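We use cookies to remember your settings and to see which tips get read. Accept / Manage choices

Tips for recording pick-and-place at home without losing your mind (or your table)

I've been recording kitchen-type tasks for my arm since August, mostly putting toy food on plates, and my folder now has 2,811 episodes in it. A fair number of those are junk, and nearly all of the junk comes from the early weeks when I thought the hard part would be the driving. The driving is fine! You get used to the controller in an evening. What eats your time is the table, the lights, the plates and whatever you had in your head when you pressed record.

So these are household tips, really, for people whose household happens to have a gripper in it.

Start with the surface. Matte, one color, and nothing with a pattern you'll be sick of. I began on our glossy dining table and every lamp in the room showed up in it twice. A plain brownish top is lovely to work with because bright things stand out against it and it doesn't flare up white the minute the sun comes round. If you're stuck with a shiny table, an old tablecloth ironed flat and clipped tight underneath will do, but check the clips every so often. Mine crept, and I had a whole evening of episodes with a fold slowly growing along one side like a little mountain range.

Wipe it down before you start. Crumbs, lint, bits of paper, all of it. I use a barely damp microfiber cloth and then a dry one. Skip the spray polish, it leaves streaks and it makes plates slide (ask me how I know). I don't go crazy over every last speck, mind you. The arm has to live in a real kitchen one day and I'd like it to cope.

Plates next. Buy plain colored ones with a raised rim, and get colors you can name without an argument. My first set had a teal one, and half my labels called it green and half called it blue, so I might as well not have labeled it. If you do want two colors that sit close together, write down what each one is called, tape that to the wall, and never change it. White and cream plates are worth having too, but they catch the light terribly. Tip the lamp away or bounce it off the ceiling until you can still make out the rim.

If your plates skate around, try a few dots of the clear rubbery stuff sold for cabinet doors. Put them on the bottom near the middle. On the edge they make the plate rock.
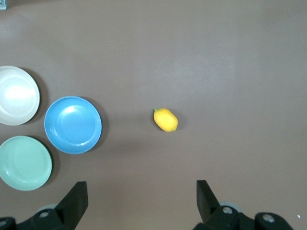
Leave yourself room. When I was new I put the food right up against the plates because it looked cozy, and then the fingers would clip a rim on the way down and shove everything sideways. Give the thing you're picking up enough clear table that the open gripper can come down on both sides of it. Once the arm is good at that, start closing the gap a bit at a time, because of course you want it to manage a crowded table eventually. Easy first, fiddly later.

And open the fingers before you go in! Wide open, every time, well ahead of the fruit. If you open them at the last second on some episodes and early on others, the arm learns a sort of nervous twitch halfway down. Mine had it for weeks and I blamed the software. It was me.

Toy fruit beats real fruit for this, by the way. I tried real lemons to begin with and they were wonderful for a day and then they got soft spots, and then they were dinner. Plastic or foam ones keep their shape and you can wash them in the sink with dish soap. Dry them properly. If one is so slick it squirts out of the fingers, a quick rub with very fine sandpaper takes the shine off and helps the grip.

Move things between episodes. This is the tip I'd shout if I could only shout one. It's so easy to put the fruit back where it was, and you end up with a lovely big folder in which nothing has changed. I recorded 300 in a row like that in one corner of the table and the arm was brilliant in that corner and hopeless six inches away. Now I keep a jar with folded slips in it (far left, near edge, swap two plates, turn the fruit around) and pull one out before every take. After every 5 takes I shuffle the plates as well. Some people use a random number list on their phone, and that works too, but I like the jar.

Say the task out loud before you start. "Put the lemon on the blue plate." Silly, I know, but it stops you drifting off and going for the green one out of habit. Type the sentence in right after the take while it's fresh. I once left the labels for a whole weekend and had to watch everything again, and I will not be doing that a second time.

Keep the fumbles, or some of them. If I miss, back off, and get it on the second go, that stays in, since the arm needs to see how you get out of trouble. If I drop the thing on the floor, or the cat arrives, out it goes. I have a folder called Compost for those and empty it once a month.

Look at the wrist camera's view before each session and give the lens a wipe. A greasy thumbprint puts a soft glow over everything and you won't notice on a small preview. Check the screws on the finger brackets while you're down there too. They work loose over a long session, and a finger that's sitting slightly crooked will have you correcting without knowing you're doing it. A tiny dab of nail polish across the screw head and onto the bracket shows you straight away if it's turned.

Try different times of day. Nearly everything I'd recorded was after supper under the same lamp, and then I ran the arm at 10 in the morning and it dithered over the plates like it had never met them. Shadows! Now I do a short batch with the blinds up and another with them down.

Last thing, stop when you're bored. My bored episodes are slow and wobbly and I can spot them a mile off. Half an hour, tea, another half hour. I was going to quit at 2,000 and clearly I didn't, but I did slow down after that, and the newer ones are a good deal cleaner. Next job is a drying rack with forks in it, and I've already bent one fork, so bear with me.

Get new tips by email, once or twice a month. Enter your address to sign up. Unsubscribe any time.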